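Does anyone really need linen napkins?

I have been told for years that cloth napkins pay for themselves. My sister-in-law says it, the woman at the kitchen shop in Clelthorpe says it, and so does every household budget blog I have ever given up on halfway down the page. In March I finally tried to check.

The claim goes like this. You stop buying paper, you wash a few squares of fabric with the laundry you were doing anyway, and the savings pile up. The number I kept running into was 3,000 paper napkins a year for a family. I have no idea whose family. We are two adults and a teenager who wipes his hands on his jeans, and going by my grocery receipts we got through 1,693 in the last twelve months, counting the packs I bought for a birthday.

So I ordered a set from Pindberg, which sells them as "heirloom weight," whatever that weighs. They cost $22 for a pack of 2. I would need at least four packs to get from one wash day to the next, and that comes to $88 before anybody has eaten a meal. Our paper napkins come to a lot less than that in a year. You can do the division yourself, and I'd ask the blogs to do it too.

Then there is the "laundry you were doing anyway" part. Tomato sauce does not come out in the laundry you were doing anyway. It wants a soak, and a soak is a bowl in the sink that I have to move every time I fill the kettle.

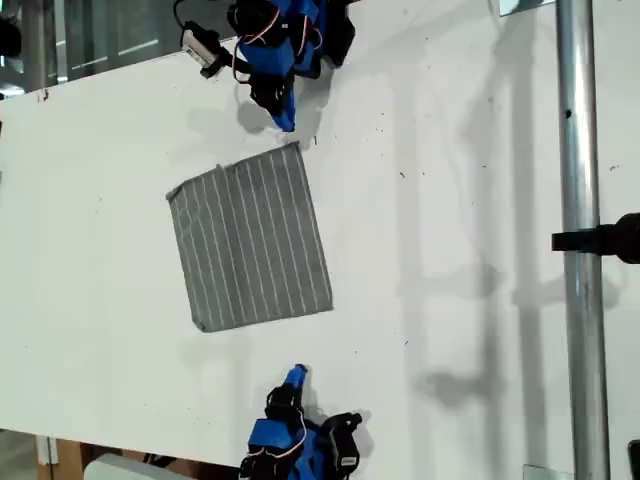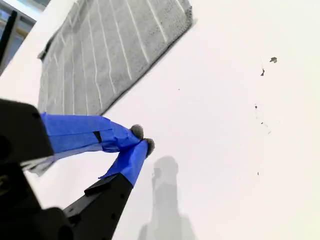

White stripes on gray in the first one, plain white tabletop in both.

My friend Jad Nassar runs a small cafe and went over to cloth two years ago. I asked him if it saved him money and he laughed at me. He likes how the tables look, and he thinks people linger and order a second coffee. Fine, I can believe that, although he hasn't checked the coffee part either. He rents his from a laundry service called Mota and says he has never once ironed a napkin. That seems to me the only sensible way to own them.

I also tried the cheaper Serow ones, a cotton blend. They shrank in the first wash and no longer fold into anything with four equal sides. They do soak up more than the linen did, so they have become dish rags, and pretty good ones.

As for the environmental argument, I'd like to see someone count the hot water. Maybe cloth still wins. I suspect it depends on how often you wash them, and people get very vague when I ask how often they wash them. My sister-in-law changed the subject to her tomatoes.

The Pindberg set is in the drawer with the good forks. We used it at Easter and I liked it. There is a pack of paper ones on the counter as I type this.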